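Notes from the Robotics Room

Print this page | E-mail this page

Posted in July by Amra Begović

The household textiles project: a mid-year account

The Virkow College Robotics Club entered the second half of its year with a change of subject. For several years our senior students prepared for the Citolis Challenge by building wheeled vehicles, and they did so with credit. This year the organisers added a domestic tasks division, in which a team must present a body of recorded handling work and a written report on what was learned from it. Our seniors voted to enter that division, and they chose cloth as their material.

I supported the choice with some reservations. A wooden block keeps its shape when it is picked up, and a towel does not. The students were aware of this and regarded it as the main attraction. They were also aware that very little could be done with cloth in the Robotics Room itself, where the benches are narrow and covered in solder marks. It was agreed before the end of first term that the hand-held grippers would be signed out and that a good part of the recording would be done on beds, couches and laundry benches.

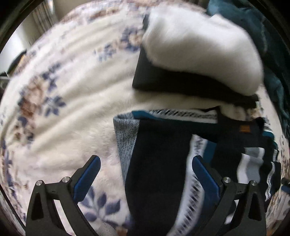
Amra Begović
Teacher in Charge, Robotics Club
Virkow College

I have been asked by several families to set out what the project involves, what is expected of the students who take part, and what we intend to do with the results. I have used this blog for the purpose because the college newsletter does not allow the space. The views given are my own, although the Head of Technology has read them and raised no objection.

The work itself

Each recording is of one task, done from beginning to end by one student using the gripper in place of the hand. The student decides on the task beforehand and writes it on a card: lift the top towel from the pile, turn back the corner of the blanket, move the folded items to the other side of the bed. The camera on the gripper runs throughout. When the task is finished, or has been abandoned, the student stops the recording and enters a line in the log.

Abandoned attempts are kept. This point caused more argument in the club than any other. A number of students felt that a record of dropped towels would reflect poorly on them and on the college, and they asked that only good attempts be submitted. My position was that the report must describe the work as it was done, and that a log with no failures in it would be difficult for any judge to believe. We settled on a column headed "Outcome", in which three words are permitted: complete, partial and dropped.

Folded piles have turned out to be the most useful subject. Where a fleece towel lies against a flat cloth, and a striped towel against that, the student has to decide where one item ends and the next begins before closing the fingers at all. A student's own hand does this by touch. With the gripper it must be done by eye, and the students have become noticeably slower and more deliberate as a result. I consider that an improvement.

We also found early on that a patterned bed covering makes for more interesting footage than a plain one. A floral blanket in the background gives the eye a great many edges which have nothing to do with the task. The students have been asked to record on both kinds and to note which was used.

Where we stand

The club set itself a target of 200 recordings before submission. At the close of the winter session the log stood at 141. These are held on the college server and on a second drive which stays in my office. The target is well within reach provided that the log is kept up to date, and I would ask students who have recordings still on their own laptops to bring them in.

Our entry is supported by a grant of $2000 from the Eglītis Fund for Secondary Technology. The money has been spent on storage, replacement finger pads and a set of spare screws, with the remainder held over for travel. I am grateful to the trustees, who asked sensible questions and did not require us to display a banner.

The recordings are sorted using Vostau, a program written by two of our former students while they were still at the college. It is not attractive to look at. It does allow a whole afternoon's work to be checked against the log in a short time, and it reports any recording for which no card has been entered. A new version was installed over the break, and students should not open older project files until they have spoken to me.

Light and dark materials

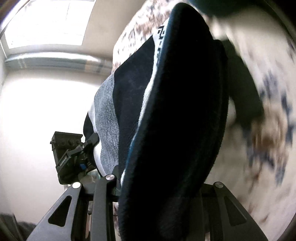
Our present difficulty is exposure, and it will take up most of the coming term. The students are inclined to work near a window, quite reasonably, and they were told in February that daylight was preferable to a ceiling lamp. What I did not stress enough was the effect of having the window in view. With bright panes off to one side and a dark navy fabric held up in the fingers, the darkest parts of the cloth show almost no detail, and a fold which would be plain to anyone standing in the room is very hard to find in the recording. A pale edge is a considerable help in such cases. The white trim along the navy gives a line that can be followed from near the top down towards the middle, and the speckled grey section beside it is also easier to read than the navy. The students on the editing roster have begun marking features of this kind in the log under "Visible edge", and I would like the practice adopted by everyone.

Three measures will be tried. The first is simply to turn around, so that the window is behind the student. The second is to draw a light curtain where there is one. The third is to leave conditions exactly as they are and to record the same task again later in the day. I do not want dark items left out of the project altogether, which was one suggestion put to me. School jumpers are navy. So are a great many socks. A report on household textiles which omitted them would not be worth much.

Movement is a related matter. Students working in a hurry swing the gripper away as soon as they have hold of the item, and the background is smeared for that part of the recording. Please lift, pause for a breath, and then move. The younger members have been better at this than the seniors.

Conditions of loan

The college owns 6 grippers. Each is signed out for a week at a time by a student in Year 10 or above, and the signature of a parent or guardian is required on the loan form. The following conditions apply.

Recordings are to be of objects and furnishings. Family members should not be asked to take part. If a person comes into view, the student should stop and begin again.

The screws on the fingers are to be checked before use with the tool supplied. They are not to be tightened with a kitchen knife.

Grippers are to be carried in the padded bag and are not to be left in a car.

Any fault should be reported on return. No student has been charged for a repair this year, and I would much prefer a frank account of a fall to a mystery.

Coming sessions

The Robotics Room will be open on Saturday from 9.30 am until noon for students who wish to transfer recordings or catch up on their cards. Students who have not yet written their section of the report should bring a draft, in any condition. Handwritten drafts are acceptable.

We are short of material in one category. There are plenty of towels in the log and very few fitted sheets. I understand the reluctance, having attempted one myself at the open evening in front of several parents and the Deputy Principal, and my own recording is entered under "dropped". Students who are willing to take on a fitted sheet should see me for a fresh set of cards, and may have a gripper for a second week if they need it.

Print this page | E-mail this page

Contact: Robotics Club, Technology Office, Virkow College | Copyright Amra Begović | Back to top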